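Home > Features > Interviews

Keeping an old floor flat: Lejla Stoyanova on subfloors, moisture and patience

Lejla Stoyanova has been assessing and repairing residential floors for Grevness, a small building survey practice, long enough to have firm views on screws. Most of her work is in houses put up before the Second World War, and most of the calls she takes concern kitchens.

"A kitchen floor gets the worst of everything," she says. "Point loads from appliances, water from above, and in a house with a crawl space, water vapor from below. The covering is the last thing I look at."

Her first step is a level survey. She sets a rotating laser in the doorway and takes readings on a grid, then plots them by hand. The plot separates two problems that homeowners tend to describe with the same word. A slope runs in one direction across the room and usually means that a support has settled. A dip is local and usually means a damaged joist or a failed panel joint.

"People say the floor is uneven. I need to know which kind of uneven. If a house built in 1929 has a steady slope toward the chimney, it may have had that slope for decades. I measure it, I come back in 8 months, and if the numbers match I leave the structure alone."

She is less relaxed about moisture. Stoyanova takes pin-meter readings from the underside of the joists wherever she can get to them, and she records the season with each reading. A figure taken in October, she says, can't be compared directly with one taken in spring, and reports that leave out the month are of little use to the next surveyor.

Asked about the most common repair error, she names leveling compound poured over a moving deck. The compound is rigid and the boards are not. Cracks follow the board joints, the covering above begins to click, and the owner pays twice.

"Fix the deck first. Pull the face nails that have worked loose, put in screws, block between the joists where the span is long. Then walk it. If you can feel it move, the compound will feel it too."

On a recent job in the Pernon district she and her colleague Edin Janevski drove 200 screws into one kitchen deck before any compound was mixed. Janevski, who joined the conversation for a few minutes between site visits, said the noise had stopped well before the last row went in. Stoyanova would not have stopped there. "The squeak is a symptom. You finish the pattern."

She has no strong preference among coverings. Sheet goods tolerate spills, and tile tolerates heat but asks for a stiffer base. Floating floors are forgiving if the perimeter gap is respected, and she finds it blocked on most inspections, usually by a baseboard pushed down hard or by filler run into the corner.

Her maintenance advice is short. Grit is the main cause of surface wear, so sweep often and mop seldom. Wring the mop out fully. Look under the sink twice a year with a flashlight, and put a dry paper towel beneath each trap overnight if there is any doubt.

Would she ever recommend taking everything up and starting again? She has done so in 9 houses, each time for rot that reached the joist ends.

"It's a large job and it's sometimes the right one," she says. "But I want to see the joist ends before anyone orders a dumpster."

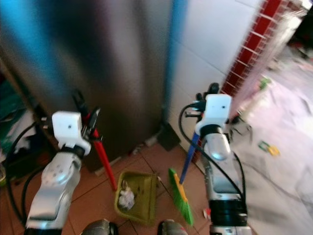
Sweeping a kitchen corner with a broom and dustpan.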